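September 11, 2021

Bathrobe day! Been looking forward to this one since we wrote the task list, and it did not disappoint. The shirts and the towel were a warm-up. A robe has a belt, it has two sleeves that go wherever they please, and it hangs on a hanger that would love to come off the rack at the wrong moment. If the policy can learn this it can learn most of what is in our closet.

Task as written: walk up to the coat rack, undo the belt, take the robe off the hook with the hanger still in it, lay it over the chair. Start pose is standing in front of the rack, both grippers open and pointing in at the base. Hold that for a slow breath before moving. I kept skipping the breath this morning and Flirko (our trimming script) cut into the first reach on every one of those. They're marked in the log, please don't use them.

Calibration first thing. Waved both grippers through the big figure eight, then the small one, then touched tips. Left was fine. Right was off by more than I like, so I reseated the marker cube, tightened it down and did the whole dance again. Much better. Note for whoever goes next: push on the cube with your thumb before you start. If it gives at all, redo it. Tello will happily record a whole session with a wobbly cube and never say a word.

Belt is the hard part and also the fun part. My first idea was to pinch both ends and pull outward, like you would with your hands. Works great on a bow, terrible on the knot I had tied. What I ended up liking: left jaws hold the loop near the waist, right jaws take one tail and pull down and toward me, slowly. The robe swings a little and you have to let it swing. When I fought it the whole rack started to lean. 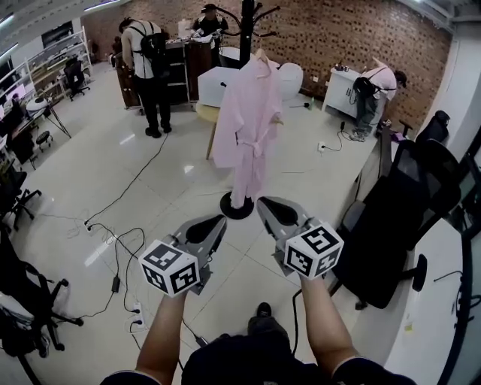

Tarun Tomar did the afternoon set and he is so much smoother than me it's a bit embarrassing. He comes in from lower down, keeps his elbows close to his ribs, and never has both grippers crossed over each other, so the cubes stay in view nearly the whole time. I went back and looked at my own tracking plots and every dropout lines up with me crossing my wrists on the belt. So: no crossing! I'm going to retrain my hands tomorrow and see if my dropouts go away.

We ended the day at 70 demos kept. Target for the robe is 500, and Grundard wants 1,000 across all the hanging tasks before we train the combined version. That sounded like a lot last week. After today I think it's very doable, especially if two of us trade off before our forearms give out.

Things to vary, from the talk at the end of the day:
Belt tied tight, tied loose, just crossed over, hanging open.
Rack turned so the hooks face different ways. I forgot this all morning.
Approach from the left and from the right. Don't always start square on.
People walking and working behind it is fine, leave them be.

Ran a tiny training job on the early demos over lunch, just to check the data loads. Skevero choked on one episode where the right gripper width goes to a constant value halfway through. Looks like a connector – I had the cable for that side under my shoe at some point, I could feel it tug. Going to tape it to the handle with some slack at the wrist. Everything else loaded, and the loss curve goes the right way, and yes I know that means nothing with so little data, but I still grinned at it.

Open question I'd like opinions on: do we keep the demos where the belt slips out of the jaws and gets picked up again? Tarun says keep, they show recovery. I lean that way too, but only where the second grab is clean. I have 4 good ones set aside in their own folder until we decide. The ones where I chased the belt end back and forth like a cat are gone for good.

Also want to try a slower hand-off from hook to chair. The hook of the hanger catches on the way up if you lift straight. Up, then tilt, then out. Tried it a few times at the end and it felt lovely. Write that into the task sheet before the next session.

Batteries on charge, right cube checked again, still tight.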